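Getting candle wax off a matte tabletop

Quick one, writing this between loads of dishes. Did it twice in June, worked both times.

What you need
Ice cubes in a freezer bag. Old plastic card. Paper towels. Dish soap. Hair dryer for the stubborn bits.

Step 1 - Freeze it
Bag on the wax, 10 minutes. Don't rush this part like I did. Soft wax just smears and then you have twice the mess.

Step 2 - Scrape
Card nearly flat, push away from you. No knives, no razor blades. Matte finish scratches shiny and it stays shiny. Theano used a butter knife on hers and you can still see teh line.

Step 3 - Warm what's left
Dryer on low, paper towel over the spot, press lightly. Swap the towel when it looks greasy. Repeat till it comes up clean.

Step 4 - Wash
Warm water, one drop of soap, soft cloth. Wipe again with plain water, then dry right away or you get streaks. Look across the top from a low angle near a window, any film shows up there. 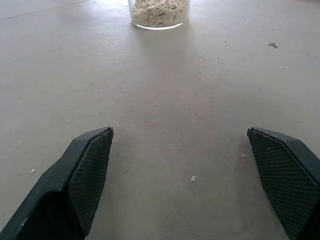

Step 5 - Color stains
Red candles are the worst. Baking soda and water paste, five minutes, wipe off. Test a corner frist. Skip this on raw wood or stone - diffrent job.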